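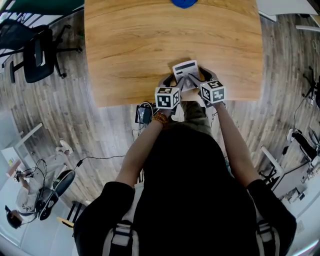

Massivholztisch: Öl auffrischen oder auf Lack umsteigen?

Forum > Wohnen und Möbel > Oberflächen und Pflege

judite_c
Verfasst am 19.07.2023
Hallo zusammen,
ich habe von meiner Tante einen Esstisch übernommen, Modell Ellonero, massiv, vor 21 Jahren bei einem Händler in Rundovham gekauft. Er war laut Tante immer geölt. Womit, weiß sie nicht mehr. Die Platte ist an den Sitzplätzen stumpf und fühlt sich rau an, in der Mitte ist sie noch glatt. Dazu kommen ein paar Ringe von Gläsern und ein dunkler Fleck, vermutlich von einem Blumentopf.
Wir sind eine Familie mit zwei Schulkindern. Es wird gegessen, gemalt und geklebt. Mein Mann möchte abschleifen und lackieren, damit Ruhe ist. Ich finde geölt schöner, habe aber keine Lust, alle paar Wochen daran zu arbeiten.
Was würdet ihr machen?
Gruß
Judite

hobelbank_nord
Ölen. Lack auf einem Esstisch sieht am Anfang gut aus, und sobald irgendwo eine Macke durch die Schicht geht, zieht dort Wasser ein und es wird grau. Dann muss die ganze Platte runter. Bei Öl schleifst du die Stelle an und ölst nach.
Alle paar Wochen ist übertrieben. Einmal im Jahr reicht, bei Kindern vielleicht zweimal.

Maarten Van Beek
Sehe ich anders. Wir haben seit Jahren einen lackierten Tisch, zweikomponentig, vom Betrieb gespritzt. Drei Kinder, kein einziger Wasserfleck. Der Punkt ist die Qualität vom Lack. Was man aus der Dose mit der Rolle aufträgt, ist damit nicht zu vergleichen.
Wenn ihr also selbst streichen wollt: lieber ölen. Wenn ihr es machen lassen wollt: Lack.

hobelbank_nord
@Maarten: Und was kostet das Spritzen? Für viele Tische bekommt man dafür fast einen neuen.

Maarten Van Beek
Hängt vom Betrieb ab und davon, ob man die Platte selbst abnimmt und hinbringt. Bei einem Tisch, der 21 Jahre gehalten hat, lohnt sich das für mich.

dale.li
Erst mal eine Frage: Was für ein Holz ist es? Beim dunklen Fleck macht das einen Unterschied. Wenn es Eiche ist und da mal etwas aus Eisen feucht gestanden hat, ist das eine Reaktion mit der Gerbsäure. Das sitzt tief, und du schleifst dir eine Mulde, bevor es weg ist.

judite_c
Eiche, sagt meine Tante. Der Topf war aus Ton, stand aber auf einem Metallgestell. Könnte also passen.

dale.li
Dann probier es mit Oxalsäure, gibt es als Kleesalz in der Apotheke oder im Farbenhandel. In warmem Wasser lösen, auf die rohe Fläche auftragen, einwirken lassen, gründlich mit klarem Wasser nachwaschen. Handschuhe und Schutzbrille, Kinder aus dem Raum, und danach auf keinen Fall trocken schleifen, ohne vorher gut gespült zu haben. Der Staub ist giftig.
Immer die ganze Fläche behandeln. Wenn du nur den Fleck betupfst, hast du hinterher einen hellen Hof.
Funktioniert nur, wenn das Öl vorher herunter ist.

restekiste
Oxalsäure am Esstisch mit Kindern? Finde ich heftig. Ich würde den Fleck lassen. Meiner hat auch einen, da steht jetzt die Obstschale drauf.

dale.li
Kann man machen. Nach dem Spülen bleibt bei sauberem Arbeiten nichts Nennenswertes zurück, aber wem das nicht geheuer ist, der soll es lassen. Der Fleck schadet dem Tisch nicht.

Adelino Meireles
Ich arbeite in einer Tischlerei und mache solche Platten öfter. So würde ich vorgehen:

Unterseite ansehen. Dort erkennt man, ob die Platte massiv ist oder furniert. Beim Ellonero gab es nach meiner Erinnerung beide Ausführungen. Läuft die Maserung an der Kante nicht über ins Hirnholz, ist Vorsicht angesagt.
Einen Tropfen Wasser auf die Platte, ein paar Minuten warten. Zieht er ein, ist kaum noch Schutz vorhanden. Perlt er an einzelnen Stellen ab, kann Wachs im Spiel sein. Wachs setzt das Schleifpapier zu, das nimmt man besser vorher mit einem Wachsentferner ab.
Schleifen immer in Faserrichtung und nicht gröber anfangen als nötig. Ich bekomme regelmäßig Tische, die jemand mit 40er Korn bearbeitet hat. Die Riefen sieht man erst, wenn das Öl drauf ist.
Vor dem letzten Schliff die Fläche mit einem feuchten Schwamm abwischen und trocknen lassen. Die Fasern stellen sich auf und werden dann abgenommen.
Öl dünn auftragen, einziehen lassen, Überstand restlos abnehmen. Wer den Überstand stehen lässt, hat eine klebrige Platte. Am nächsten Tag die zweite Schicht.

Und die Lappen: ausgebreitet im Freien trocknen lassen oder in ein Glas mit Wasser und Deckel. Leinölhaltige Lappen können sich zusammengeknüllt selbst entzünden. Das passiert wirklich.

judite_c
Danke, das hilft sehr. Ich habe gleich nachgesehen: Die Maserung läuft über die Kante, also massiv. Der Wassertropfen ist am Sitzplatz sofort eingezogen, in der Mitte blieb er stehen.

hobelbank_nord
Dann ist die Mitte noch in Ordnung. Du könntest auch nur die Ränder machen.

Adelino Meireles
Davon rate ich ab. Die geschliffenen Ränder werden heller als die Mitte, und den Übergang sieht man jahrelang. Wenn schleifen, dann alles. Wenn nur auffrischen, dann die ganze Platte mit einem feinen Pad und wenig Öl.

hobelbank_nord
Bei meinem Tisch war nach einem Jahr nichts mehr zu sehen. Aber gut, Eiche dunkelt unterschiedlich nach, je nachdem, wie das Licht fällt.

Pinheiro
Niemand hat bisher Hartwachsöl erwähnt. Das ist für mich der Mittelweg. Zieht ein wie Öl, bildet aber etwas mehr Schutz an der Oberfläche. Wir haben das in der Ferienwohnung in Vorville auf allen Tischen, und Gäste gehen nicht gerade zart mit Möbeln um. Rotwein sollte man trotzdem gleich wegwischen.

Maarten Van Beek
Hartwachsöl ist weder das eine noch das andere. Schlechter auszubessern als reines Öl und nicht so dicht wie Lack. Ich hatte das auf einem Schreibtisch, da hat die heiße Teetasse einen weißen Rand hinterlassen, der nicht mehr wegging.

Pinheiro
Wie lange hattest du das aushärten lassen? Trocken ist nicht durchgehärtet. In der ersten Zeit sollte nichts Heißes und nichts Nasses drauf.

Maarten Van Beek
Zwei Tage. Kann sein, dass das zu kurz war. Auf der Dose stand etwas von acht Stunden bis zur nächsten Schicht, über das Aushärten habe ich nicht weiter nachgelesen.

Pinheiro
Dann war es zu kurz.

Adanech
Ich habe unseren Tisch im Mai gemacht, auch Eiche, auch mit Hartwachsöl. Platz für sechs Personen, eine kleine Dose hat gereicht und es ist noch was übrig. Zwei Schichten, eine Woche lang haben wir in der Küche gegessen. Seitdem kein Problem – außer mit Filzstift. Der geht aus der offenen Pore schlecht heraus. Seit dem Sommer liegt beim Malen eine Wachstuchdecke drauf.
Was ich unterschätzt habe, war der Staub. Wir haben drinnen geschliffen, mit Sauger am Gerät, und ich habe trotzdem noch tagelang gewischt. Wenn du die Platte abschrauben kannst, geh nach draußen.

judite_c
Abschrauben geht, sie ist mit Nutklötzen befestigt. Draußen ist nur der Balkon, da bin ich mir bei den Nachbarn nicht sicher.

hobelbank_nord
Vorher Bescheid sagen. Und nicht in der prallen Sonne ölen, das zieht dir sonst an und wird fleckig.

restekiste
Nutklötze beim Zusammenbau bitte nicht bombenfest anziehen. Die Platte muss arbeiten können. Bei uns hat der Vorbesitzer zusätzlich Winkel reingeschraubt, jetzt ist ein Riss drin, da passt eine Münze hinein.

Maarten Van Beek
Noch mal zur Ausgangsfrage, weil das gerade sehr in eine Richtung läuft: Ihr Mann will Ruhe. Mit Öl hat man keine Ruhe, da muss man dranbleiben. Das sollte man ehrlich sagen.

Adanech
Das Nachölen dauert bei uns eine halbe Stunde, plus Trockenzeit über Nacht. Das ist für mich kein Argument. Lackieren lassen heißt auch: Platte ins Auto, hinfahren, warten, abholen.

Maarten Van Beek
Einmal. Das andere machst du jedes Jahr.

Adelino Meireles
Beides ist vertretbar. Man sollte nur wissen, dass der Wechsel von Öl zu Lack der schwierigere Weg ist. In den Poren von Eiche sitzt nach so langer Zeit Öl, und Lack hält darauf schlecht. Ein Betrieb grundiert entsprechend oder lehnt auch mal ab. Selbst mit Wasserlack aus dem Baumarkt würde ich es bei dieser Platte nicht versuchen.

judite_c
Das hat es hier entschieden. Ich habe meinem Mann den letzten Beitrag vorgelesen, und er ist einverstanden mit Hartwachsöl, wenn ich das Nachölen übernehme. Den Fleck lassen wir erst mal und sehen nach dem Schleifen weiter.
Eine Frage noch: matt oder seidenmatt? Und gibt es einen Ton, mit dem die Eiche hell bleibt?

Pinheiro
Matt. Seidenmatt zeigt jeden Teller, den man schiebt.
Für hell gibt es Öle mit etwas weißem Pigment. Unbedingt an der Unterseite testen, manche gehen ins Rosa.

dale.li
Test an der Unterseite, aber dort genauso fein schleifen wie oben. Sonst nimmt das Holz mehr Pigment auf und der Test taugt nichts.

hobelbank_nord
Ich würde gar nichts Weißes nehmen. Das wird an den Sitzplätzen zuerst abgerieben und dann hast du wieder zwei Farben.

judite_c
Gut, dann mache ich beides als Probe nebeneinander und entscheide danach. Ich melde mich, wenn die Platte geschliffen ist.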